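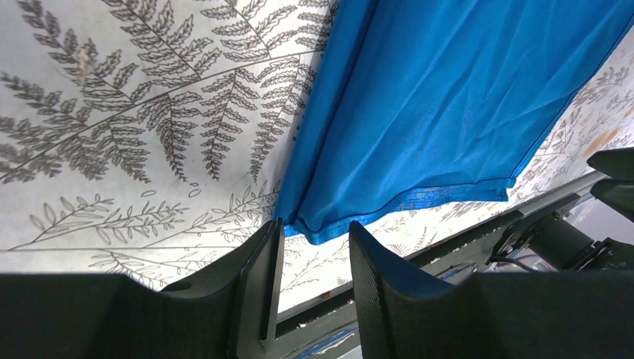 OK so Sunday I finally tackled the linen shelf and I have Thoughts. Thread, sorry in advance if you follow me for the soup posts

Background: when we moved to Plaltdale I told myself every cloth we owned would be folded and in its spot by July. Reader, it was a pile. It has been a pile this whole time. You open the cupboard door and you get a napkin in the face

Started with the blue ones because I love them the most and treat them the worst. That bright, bright cobalt! There's a bit of a sheen to it when the light's right, and it shows every single crease, so if you fold it lazy you will be looking at that lazy fold at dinner

The hem is my favorite part. It's a slightly lighter blue with a sort of mottled look to it, and it's also the part that fights you. It curls, it ripples, you smooth one end and the other end bunches up. I have said words to that hem

What works for me: hem first. Get the hem lying flat, THEN bring the far edge down to meet it. I used to do it the other way around and wonder why everything came out as a trapezoid

Glykeria Katsaros (hi G!!) swears by rolling everything. I tried rolling. I had 4 rolls, I closed the cupboard, I opened the cupboard, I had 4 flat cloths on the floor. Rolling is for people with baskets

Also a word for the fern print, which I put down under everything when I'm folding. Off-white with gray line-drawn ferns all over, like a page out of an old plant book. Blue on top of that is so pretty I stood there for a minute and got nothing done

I got it at Dimitriou, the fabric place past the post office, and I've been back twice looking for the same ferns in green. No luck. If anyone sees it please message me, I don't care what time it is

Somebody's going to ask about ironing. No. I fold them while they're still a tiny bit warm from the dryer, press down with my palms, and stack something heavy on top overnight. Currently the heavy thing is a cookbook with 268 pages and one recipe I've ever made

Where we ended up: blues on the left, whites on the right, dish towels down below where I can grab them with wet hands. 5 things went in the rag bag and 7 went in a box for my cousin Vasiliki Psarras, who has just moved and is drying her dishes with a T-shirt

(Vasiliki if you're reading this, the striped one has a stain, it was like that when I got it, don't start)

Next weekend is the tablecloths and I'm already dreading the round one. How do you fold a round one?? Tell me your ways, I'm making coffee and reading every reply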